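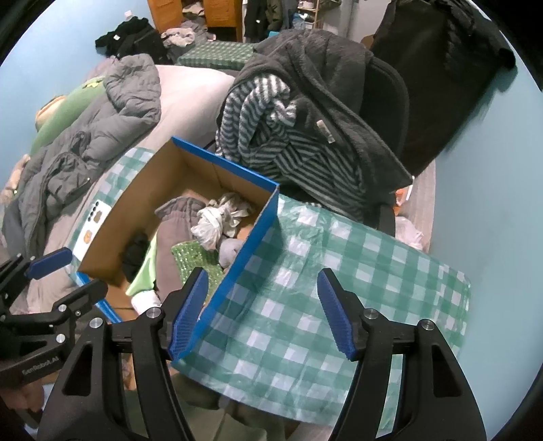 Figure 3. Open cardboard box on a checkered tablecloth, with two hand-held grippers.

4.2 Reasons for staying in the group after age 14

The second part of the interviews concerned the older members, because all the group leaders in Prikemport named this age as the most difficult one. Of the 186 young people in our sample, those who remained in their youth group after 14 gave answers which we could sort under a small number of headings. The most frequent was responsibility for younger children. A girl from the Longo group told us that she had wanted to leave in August, before the new program year, and changed her mind when she was asked to lead a patrol of her own. Similar stories were told in Drulberg, where the patrol leaders are chosen by the members and the adults only confirm the choice.

Badges and ranks were mentioned less often than we expected. Several members said that they liked to receive them, but they did not describe them as a reason to stay. The parents saw this differently. In their interviews the rank came early and often, usually together with school applications or a first job. Thongdee found the same difference between parents and children in his earlier study of river camps, and he suggested that the parents speak about the result while the children speak about the week. Our material supports this reading, although the parents in Clevard were fewer and their answers were short.

A third point is the ceremony. All groups hold an evening where the new ranks are announced, but the form is not the same. In Drulberg the former members are invited and each of them stands up when the year of his or her rank is called – some of them received it 20 years ago. In Clevard the evening is held for the families only. The members in Drulberg could name older people who had held their rank before them, and in Clevard this was rare. We do not claim that the ceremony alone explains the difference, as the Drulberg group is also older and has kept its written records since 2000.

The answers of members who left are treated in Section 4.3. They were harder to collect, and Jirayu Thongdee carried out most of these interviews by telephone.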